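Arm Bench Weekly Check, Stitgate Room

Filled in by Oriana Valdebenito, August round
Copies to Hanane Lahlou and Shota Noguchi

I'm doing this one while Hanane is out, so my comments are longer than hers. Skip to the open items at the end if you only want to know what to order. I started at 7:40 with the arm powered down and the e-stop pressed in, and I went in the order of the sheet except where I forgot and had to go back.

BEFORE POWER

1. E-stop button and cable
OK. Twists out cleanly, latches when pushed. The cable still runs under the chair mat and I would love for it not to. Markos said he had a length of floor channel at Vandton that would fit, and I'm putting it in writing here so he sees it!

2. Base bolts
OK, with a comment. All of them were at torque except the rear left, which took a bit of a turn before the wrench clicked. I put a fresh paint line across it. Whoever does the next check, please look at that line before you touch the bolt, otherwise we won't know if it moved on its own. If it has, pull it and look at the threads.

3. Arm covers and housing
OK. Wiped down with the gray cloths, no cleaner. Please don't use the orange spray on the white covers, it leaves them tacky and then every bit of carpet fuzz in the building ends up stuck to the arm.

4. Cable dress along the arm
Needs attention. One of the hook-and-loop ties near the elbow has gone limp and the gripper cable can sag when the arm folds in. I swapped it for a new one out of the drawer, and that was the last new one. The old routing photo taped inside the cabinet door shows the tie a hand's width farther back than where we have it now. I think the photo is right and we drifted. I moved it back.

5. Gripper fingers, by hand
OK. Power off, I moved each finger joint through its travel and felt for grit. A little stiffness on one side, gone after a few passes. No cracks that I could find with the flashlight. Ayantu asked me last time how hard to push, and the answer is about as hard as you'd push a doorbell. If it needs more than that, stop and write it down.

6. Gripper mounting screws
OK. I know the sheet says to check these monthly but I do them every time. They're four seconds of work and a loose one cost us a whole afternoon in spring.

AT POWER-UP

7. Controller messages
One message, code 264, cleared on the first acknowledge and stayed away. That's the one we get when the room has been shut up overnight and the controller does its fan test. I've written it in the book anyway. Shota wants every one logged even when we know what it is, and he's right, I just grumble about it.

8. Homing
OK. Homed twice, same spot both times by the scribe mark. No knocking. There's a faint whir out of the wrist that I've decided is normal – I listened to the Skakow arm down the hall afterward and it makes the same noise.

9. Speed limit setting
Was wrong, now fixed. Setup speed should be 35 percent when anyone is standing at the bench. I found it at full. I'm not chasing who did it, but if you raise it for a run, put it back before you leave. I've taped a note next to the pendant. Hanane, you may want to lock that page with the supervisor code, I don't have it.

10. Protective stop
OK. Pressed my palm against the forearm during a slow move, with the speed set back where it belongs, and it stopped right away. Did it from both sides. Reset with the pendant, no drama.

11. Gripper open and close under power
OK. Ran 5 full cycles with nothing in the fingers, then a few on the foam block. Both sides closed together as far as my eye could tell. Marks on the foam were even.

BENCH AND WORK AREA

12. Layout for the kitchen pick routine
OK, with comments. I left the dishes and food pieces set out the way the morning run wants them and brought the arm in slowly from the carpet side, with the gripper low over the table edge. It's the approach I like least. The big pale green bowl sits right by that edge and the small blue one is tucked up against it, so a finger that comes in a touch low meets a rim first. Watch the mug too, its handle points out from the bowls. The ketchup bottle is lying on its plate as the routine expects, and the little red fruit is out by itself with open table around it, so that's the easy pick and a good one to start on after any repair.
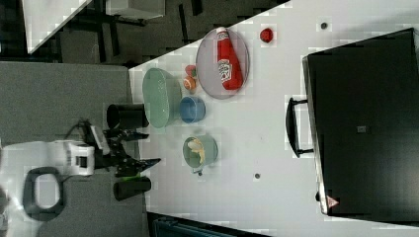
13. Clearance to the black appliance
OK. The handle sticks out toward the dishes and that's what the arm will find first if a waypoint is off. I stepped through the far waypoints one at a time with my thumb on the stop. Please do the same after anyone edits the path, even if they swear they only changed the speed. The warning sticker on the front panel stays where it is.

14. Tabletop surface
OK. Wiped it, checked that it doesn't rock. I leaned on each corner with most of my weight and got no movement. If you ever do get movement, the taught points are no good until it's sorted.

15. Floor around the base
OK once I'd picked up. There were 2 dropped cable ties and a pen cap under the edge of the carpet. Chairs need to be pushed all the way in at the desks, I walked backward into one holding the pendant and said a word.

OPEN ITEMS

Hook-and-loop ties, one bag. Same width as before, the Bouazza ones are fine. Ayantu to order.

Floor channel for the e-stop cable. Markos.

Rear left base bolt, look at the paint line next round. Whoever has the sheet.

Lock on the speed page. Hanane when she's back.

Routing photo in the cabinet is curling and half faded. I'll take a new one once we've lived with the tie in its old place for a bit.

Item 6 wording on the sheet, change monthly to weekly? Shota, your call, I'm doing it regardless.

Signed off for use at 9:15, setup speed only until Shota has read item 9.
O.V.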